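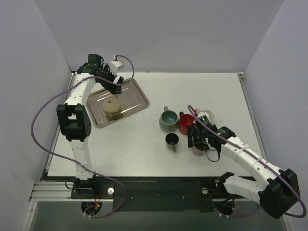 Kerttu Vuorinen wrote in to ask whether the mugs should go on the tray before or after the tray goes to the table, and she'd like to see the answer printed in bold. We can't do bold in this edition, Kerttu, but you get a whole section!

Home | Contents | Setting Up | Serving | Washing Up | Index

Section 17: Setting out mugs and a metal tray
By Shalini Solanki, January

A hot drinks table is one of my favorite things to set up. It takes very little gear, mismatched mugs look great on it (teal next to red next to plain white – lovely), and people find their way to it without being told. These steps go with the Drilell drinks table layout but work fine on any flat table.

Before you start

You need a clean tabletop, a metal tray with a raised rim, your mugs and cups, and a dry dish towel. Wipe the table and let it dry.

Setting out

1. Put the empty tray on one half of the table. It can sit square to the edge or on the diagonal. I like the diagonal, as the corner gives you something to grab.

2. Press lightly on each corner. If the tray rocks, slide the folded dish towel underneath and try again.

3. Group the mugs on the other half, close together but with enough room to get your fingers around each one.

4. Turn the handles so they don't knock into the next mug. Small handles can point to the back. Big ones are easier to grab if they point to the side.

5. Put taller mugs at the rear and short cups up front, so you aren't reaching over anything full.

6. Set your snack or sugar bowl on the tray, a little off center, and leave the rest of it clear for spoons.

Note: So, Kerttu, the tray goes down first and the mugs come after. If you have to carry everything in one trip, load the heaviest mug in the middle of the tray and work outward.

CAUTION: Metal trays heat up fast under a teapot. Put a cloth or trivet down first, and never lift a tray by the rim right after a pot has been standing on it.

CAUTION: Check each mug for chips before filling. Run a finger along the outside of the lip, slowly, and set aside any that feel rough.

Refilling

7. Fill mugs where they stand, no higher than 2 fingers below the rim.

8. Take used mugs away from the table before putting clean ones out. Mixing them up is so easy to do!

Note: Embossed trays hold crumbs in the fine lines. A soft brush and warm soapy water get them out – see Washing Up, page 76.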